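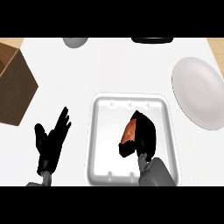 Emballer la vaisselle pour un déménagement

La vaisselle demande plus de temps que le reste de la cuisine. Comptez une soirée pour un service courant, deux si vous avez des verres à pied. Commencez par ce qui sert le moins : plats de fête, soupières, tasses du fond du placard. Gardez de côté une assiette et un verre par personne jusqu'au dernier matin.

Le matériel

- des cartons petits ou moyens, à double cannelure si possible
- du papier de soie ou du papier journal vierge
- du ruban adhésif large
- un feutre épais
- quelques torchons

Le papier journal imprimé convient aussi, mais l'encre se dépose sur la porcelaine claire et il faudra tout laver à l'arrivée. Les grands cartons sont à réserver au linge et aux coussins. Remplis d'assiettes, ils deviennent impossibles à porter.

Préparer le carton

Fermez le fond avec deux bandes de ruban dans la longueur et une troisième en travers. Froissez du papier et tapissez le fond sur une épaisseur de main. Appuyez : si vous sentez le sol, rajoutez-en.

Les assiettes

Posez une pile de papier à plat devant vous. Placez une assiette au centre, rabattez deux coins, retournez, recommencez. Quand vous avez quatre assiettes emballées, enveloppez-les ensemble dans une feuille supplémentaire. Rangez le paquet sur la tranche, comme des disques. À plat, celles du dessous supportent tout le poids et se fendent au premier choc.

Les verres et les tasses

Glissez du papier à l'intérieur, puis roulez le verre en biais dans une feuille en rentrant les bords. Pour les verres à pied, entourez d'abord la tige. Ils voyagent debout, dans la couche du haut. Les anses des tasses se protègent avec une bande de papier pliée en quatre.

Fermer et marquer

Comblez les vides avec du papier froissé ou des torchons. Secouez doucement le carton : rien ne doit tinter. Ne dépassez pas 11 kilos, vérifiés au pèse-personne. Écrivez « fragile » et la pièce de destination sur deux côtés, pas seulement sur le dessus, qui sera caché une fois les cartons empilés.

Lors de mon dernier déménagement, la cuisine a rempli 21 cartons. Ma voisine Nisreen Awwad numérote les siens et note le contenu dans un carnet, ce qui évite d'en ouvrir six pour retrouver la cafetière.

À l'arrivée

Ouvrez les cartons sur une surface stable et sortez les pièces une à une. Dépliez chaque feuille avant de la jeter, les petits couvercles s'y perdent facilement. Les cartons en bon état se gardent à plat, au sec.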